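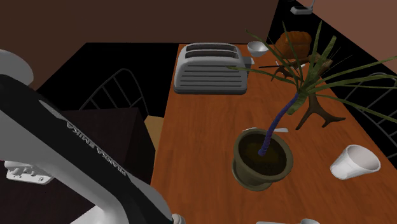 Unit 4: Reading a Condo Listing

Square footage. Check whether the figure includes the garage or balcony. The Skoreck unit is listed at 1,083 sq ft, interior only.

Dues. Ask what they cover. At Skoreck they are $439 a month and include water, trash and exterior insurance. Heat is separate.

Storage and parking. "Deeded" means it transfers with the unit. "Assigned" means the association can change it.

For Sunday: read the Eichhorn packet, pages 19 to 37, and mark every item a buyer should get in writing.

L. Vlachopoulos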